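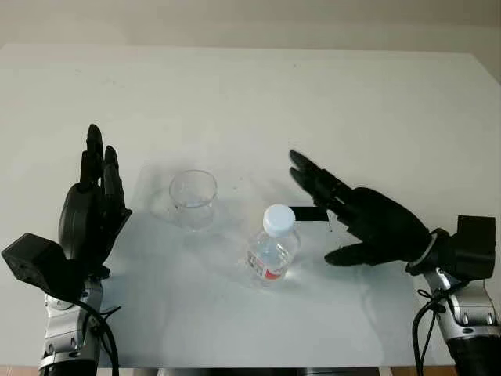 Clear glass cup and a small bottle of water on a white table.

Keeping a white tabletop clean

Matte white shows every ring, so wipe up drips before they dry. A damp cloth with one drop of dish soap handles most marks. Dry with a second cloth, going the long way.

Faint scuffs usually come off with baking soda and water. Mix a thin paste, leave it on for 20 minutes, then rub lightly and rinse. Skip scouring pads. They leave shiny spots on a matte finish.

Put the cap back on a water bottle between pours, and wipe the bottom if it came out of the fridge.

For cloudy glasses, soak in equal parts white vinegar and warm water, rinse, and air dry upside down on a rack.

Tip from Gladys Athumani: test any cleaner under the table edge first.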